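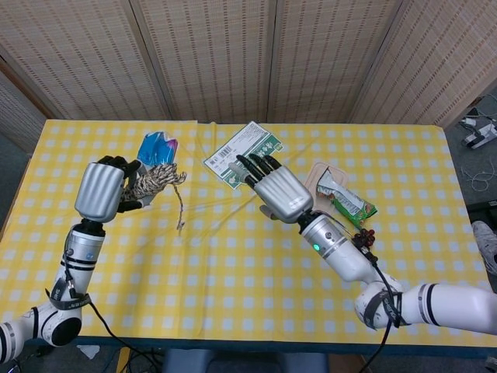 Rapport de projet — Bouger assis, dormir mieux ?

Projet tutoré de deuxième année, résidence Durthorpe

Pourquoi ce sujet

Au départ je voulais travailler sur l'alimentation, comme la moitié de la promo, et puis j'ai passé deux après-midi en observation à la résidence Durthorpe et j'ai changé d'avis dans le bus du retour. Presque tous les résidents avec qui j'ai discuté m'ont parlé de leurs nuits : réveils à trois heures du matin, jambes lourdes, impossible de se rendormir. Beaucoup passent la journée en fauteuil. Je me suis donc demandé si un peu de gymnastique assise, en fin de matinée, pouvait changer quelque chose à la qualité du sommeil (ressentie, hein, je n'avais évidemment pas de labo du sommeil sous la main !).

Le programme

J'ai repris la trame Ristia, celle qu'on avait vue en cours : échauffement des épaules et du cou, travail des chevilles, extensions de jambes, respiration lente pour finir. La séance complète était prévue pour des personnes plus jeunes, alors j'ai coupé pas mal de choses. Les rotations du buste, par exemple, ont sauté après la première semaine, deux personnes m'ayant dit que ça leur tirait dans le dos. Pour les bras, j'utilisais les élastiques Segura, les plus souples de la gamme. Même ceux-là étaient trop durs pour certains, qui faisaient le mouvement à vide, et ça allait très bien comme ça.

Les participants

J'avais contacté deux établissements, Durthorpe et Estovwood, et distribué 113 questionnaires de départ. J'en ai récupéré 94 remplis, ce qui m'a franchement surprise ! Sur ces 94 personnes, 52 ont accepté de suivre les séances, les autres ont seulement répondu aux questions sur leur sommeil. C'est un vrai point faible : les volontaires étaient sans doute déjà les plus en forme. Ma tutrice me l'a signalé dès le début et elle avait raison, mais je ne me voyais pas tirer au sort des gens de quatre-vingt-dix ans pour les obliger à lever les genoux.

Comment j'ai mesuré

Un carnet tout simple, à remplir le matin après le petit déjeuner : heure du coucher, nombre de réveils, et une note de un à cinq pour la nuit. J'avais prévu une question sur les siestes mais elle était mal tournée (« Avez-vous dormi hier ? » — tout le monde répondait oui, forcément). Je l'ai retirée en cours de route, donc je n'ai rien d'exploitable là-dessus. Dommage, parce que je pense que la sieste compte énormément.

Ce que j'ai observé

Les notes de nuit montent un peu chez les personnes qui venaient régulièrement, et presque pas chez celles qui venaient une fois sur trois. Le nombre de réveils, lui, ne bouge quasiment pas. Plusieurs participantes m'ont pourtant dit qu'elles se rendormaient plus vite, et ça, mon carnet ne le demandait pas. J'aurais dû y penser avant ! À Estovwood les résultats sont plus brouillons, les séances ayant été déplacées plusieurs fois en mars à cause des travaux dans le couloir.

Il faut rester prudent : la période était courte, les réponses sont déclaratives, et je n'ai pas tenu compte des traitements. Quelqu'un qui change de somnifère au milieu du projet fausse toute sa ligne du tableau. Je ne peux donc pas dire que la gymnastique assise améliore le sommeil, seulement que les plus assidus se disent un peu plus satisfaits de leurs nuits.

Si c'était à refaire

Je garderais l'horaire de fin de matinée, qui convenait bien, et la musique (on a fini par prendre des valses, après un essai raté avec ma propre playlist). J'ajouterais une question sur le temps pour se rendormir et une vraie question sur la sieste, testée avant sur quelques personnes. Je prévoirais aussi une feuille en gros caractères dès le départ, parce que j'ai tout réimprimé au bout d'une semaine. Les carnets vierges et la fiche des exercices sont en annexe, avec la version courte de la séance pour les jours de fatigue.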